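Eselbridge Community Tool Library: common questions

Who can borrow?
Anyone aged 17 or over who lives in the parish. Bring proof of address on your first visit.

What does it cost?
Membership is £12 a year. There is no charge per item, but we take a deposit on power tools.

How many tools do you have?
More than 200. The full list is on the board by the door and is updated each March.

How long can I keep something?
Two weeks. You can renew once by phone if no one else has asked for it.

Do I need to clean tools before I bring them back?
Yes. Brush off soil and sawdust, and wipe blades dry. Paint trays and mixing tubs must be free of wet plaster.

What if something breaks?
Tell Hanna Shevchuk at the desk. We don't charge for fair wear.

Do you take bins, tubs and clamps as gifts?
Yes, if they are sound. Scuffs and marks are fine. Splits are not.
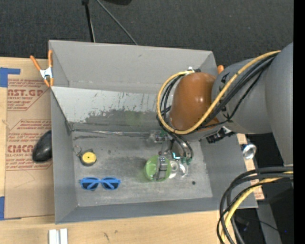 Grey bin with a worn inside, orange-handled clamp on the corner.

Can I drop things off when you're closed?
No. Please don't leave anything on the step.

Page last changed 7/13/25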